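Section 2: Washing and drying your knits on the Jevine flat rack

Right, you've got the rack out of its box and the legs clicked open (if they're still wobbling, go back to Section 1 and push the collars down until they snap). Now for the part I enjoy, which is getting a jumper clean without it coming out the size of a tea cosy. I've ruined enough of them to be fussy, so do bear with me!

Before you start you'll want a basin or a clean sink, wool wash, two big towels and the tape measure that comes in the Jevine pouch. I use Skamano wash at home, but any gentle wool liquid will do.

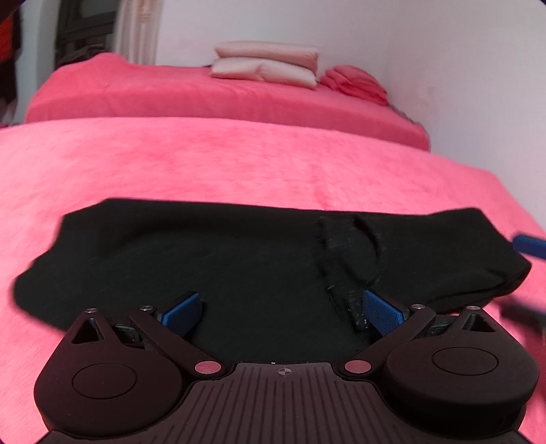

Pearce, 8 February 2020

I've rewritten this section for the second version of the rack. The old one had a single mesh layer and the new one has two, so steps 7 to 10 have changed. If yours has the single layer, skip step 8 and carry on as normal.

Getting ready

1. Read the label. If it says dry clean only, stop there and put the jumper back in the cupboard. I know people chance it, and I've chanced it myself, but I can't recommend it in a manual.

2. Lay the jumper out flat and smooth it with your hands. Don't tug at it. You want it lying the way it lies when it's happy, sleeves and all.

3. Measure it across the chest, down the back from the neck, and along one sleeve. Write the numbers down on the card in the pouch. You'll think you'll remember them and you won't.

4. Pick off any fluff and check the elbows and underarms for thin spots. Mend holes before you wash, as even a tiny one can run while the wool is heavy with water.
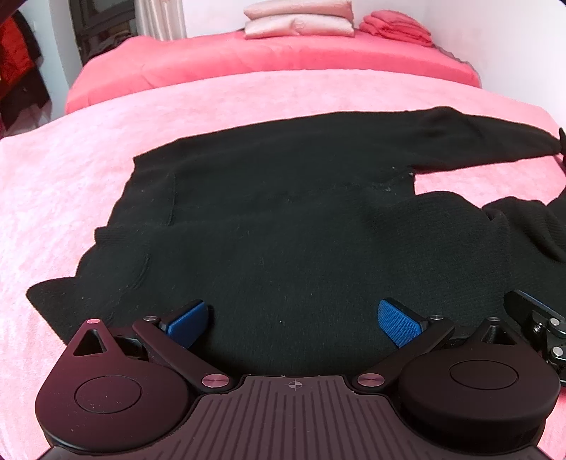
Black knit sweater, spread out on the bed.

Note: dark wool shows every speck, so I go over mine with a lint roller at this stage and then again once it's dry. Wash dark things on their own the first time, even if the shop swore blind the dye was fast.

Washing

5. Fill the basin with cool water and stir in one capful of wash. Push the jumper under gently and leave it for 15 minutes. That's it, no scrubbing and no swishing it about! If there's a mark on the cuff, press a drop of wash into it with your thumb and let the soak do the work.

6. Let the water out and press the jumper against the side of the basin. Refill with water at the same temperature and press again. Do this until the water runs clear, which for most jumpers means a couple of goes.

Caution: never lift a soaking jumper by its shoulders or sleeves. The weight of the water will stretch them and I've yet to find a way of getting them back. Scoop it up from underneath with both hands, like you would a sleepy cat.

Drying on the rack

7. Put the jumper on a towel, roll the whole lot up like a Swiss roll and press along it with your forearms. Unroll, swap to the second towel and do it again. Please don't wring it.

8. Unclip the top mesh layer and fold it back. Heavy knits go on the bottom layer, light ones on the top. I wouldn't load both layers with thick wool, or the bottom one will still be damp next week (ask Ewan McAlister, who tests these racks with me and wore a clammy cardigan to prove it).

9. Lay the jumper on the mesh and ease it out to the sizes on your card. Pat the ribbing together so it doesn't flare, and line up the side seams. If you're unsure of the shape, measure again.

10. Stand the rack somewhere airy, at least 80 cm from a radiator or stove. Turn the jumper over once the top side feels dry to the touch.

Caution: don't put the rack outside in strong sun. It'll fade the wool, and the clips go brittle too.

Note: in December my back room takes for ever to dry anything, so I open the window a crack and set a small fan going on low, pointing past the rack. A Parkska desk fan does me fine.

Putting it away

11. When it's dry right through, including the thick bit under the arms, fold it and put it in a drawer. Hangers leave those little shoulder bumps.

12. Wipe the mesh with a damp cloth and let it dry before you fold the rack. Clips first, then legs.

13. Pop the card back in the pouch with your measurements on it, ready for next time. Spare cards are in the back pocket, and Section 3 covers replacing a torn mesh.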